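The Ramia Glaze

By the time Natalie Hebden got the kiln lid up, Barry Parsons had eaten most of the test chocolates and was not one bit sorry.

"They were for the tasting!" she said.

"I was tasting."

She let it go, because the kiln was open and the kiln was everything. Eleven months of notebooks, one cracked shelf, a whole winter of smelling like wet clay on the bus – and there they sat, the first proper batch of Ramia cups, still ticking and pinging to themselves as they cooled. She loved that sound. She could have listened to it all night, and in March she more or less had, wrapped in a moving blanket with a flashlight and a bag of pretzels.

"Well?" said Barry. "Did it go?"

It had gone. Oh, it had gone beautifully! The glaze had pooled at the foot and broken over the rim in little frost ferns, pale gold on smoke, exactly the way old Halldóra Bisgaard had drawn it in the margin of her recipe book. Halldóra had made it once, in one kiln, and had never got it again. Firing 3,802, the book said, in green ink, and then a row of exclamation points, and then nothing but plain white bowls for years.

Natalie put on her gloves and lifted out the smallest cup. It was made for a single sip of drinking chocolate, the thick kind, with a lip so thin the light came through. She turned it over. Her own mark, a little crooked. She laughed out loud.

"Call Beverley," she said. "Call her right now."

Beverley Naylor ran the chocolate side of Clegg, two doors down, and she arrived in her apron with a saucepan held out in front of her like a lantern. She had been working on a dark blend with orange peel and smoked salt, and she had been waiting on these cups as hard as anybody.

"Don't talk," said Beverley. "Pour."

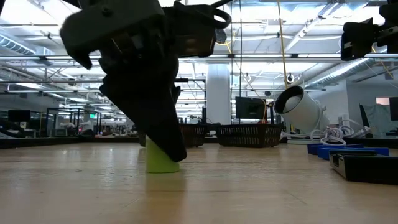
Lime green on a light wooden tabletop.

They poured. They stood around the packing bench in their coats and drank, and for a while there was just the pinging from the kiln. The chocolate tasted rounder out of the thin lip. Natalie would have sworn to it in court. It came slowly, then all at once, orange first and then the smoke, and Barry closed his eyes and said a word his mother wouldn't have liked.

"Wayne Furnival wants 3,000 of them," he said, when he had opened his eyes again. "For the Trudoris hotels. He called while you were asleep on the clay sacks."

"Three thousand?"

"By spring."

Natalie looked into the kiln. It held eight on a good day, if you were brave with the stacking. She looked at Beverley, who was scraping the saucepan with a spoon and humming.

"We're going to need another shelf," Natalie said, and went to find her boots.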